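Favent launches tabletop waste bin for used medicine packaging

Cheetham, Dec 4, 2022

Household goods firm Favent has today launched the Warniler, a small swing-lid bin meant for the table, the worktop or the bathroom shelf. It goes on sale this month in cream only.

The Warniler was designed for people who take tablets every day and end up with empty blister packs in drawers, handbags and coat pockets. Favent asked 450 customers last winter where their empty packs went. The most common answer was the kitchen bin, followed by "wherever I happened to be sitting".

The bin is round, with a domed lid that lifts off for emptying. It needs no batteries and has no pedal. A full-size kitchen bin is often too low for people who find bending difficult, and Favent wanted something that could be reached from a chair.

Early versions had a flat lid. Testers in Cheetham found that packs sat on top of it and did not drop, so the shape was changed. The lid was also made lighter after comments from people with stiff hands. Five households kept a bin for seven weeks before the design was settled, and their notes led to a wider opening.

The Warniler is delivered in a clear plastic bag with no outer box. The bag can be kept and used as a first liner. Customers who would like a boxed bin, for instance as a gift, can ask for one when they order.

The blister pack and the bin on the table:

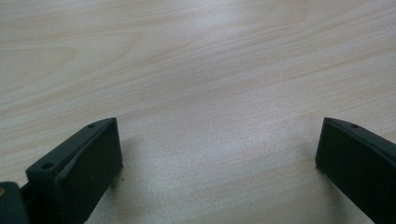
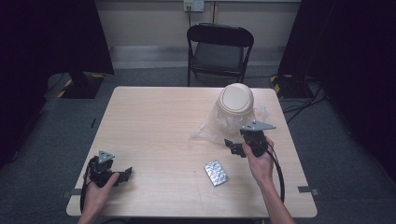
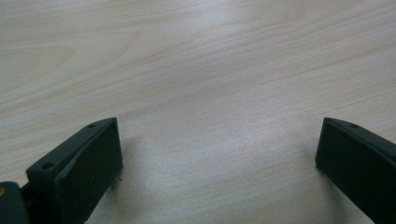
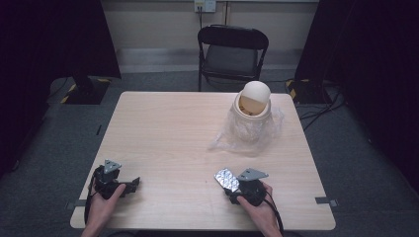 Favent would like to remind customers that the bin is for empty packs only. Tablets that are out of date or no longer needed should be taken back to a pharmacy and should not be put in household waste. Blister packs mix plastic and foil, and many councils do not collect them with other recycling. Please check what is offered locally before emptying the bin.

The lid and body can be washed by hand in warm soapy water. They are not suitable for the dishwasher.

The first run is 1000 bins. Orders placed in December will be sent out by Jasik, which already handles deliveries for the rest of the Favent range. Spare lids will be sold separately from the new year.

Shops wishing to stock the Warniler can ask for a trade price list from the Favent sales office. Samples are available on request and should be returned within the month.

Ends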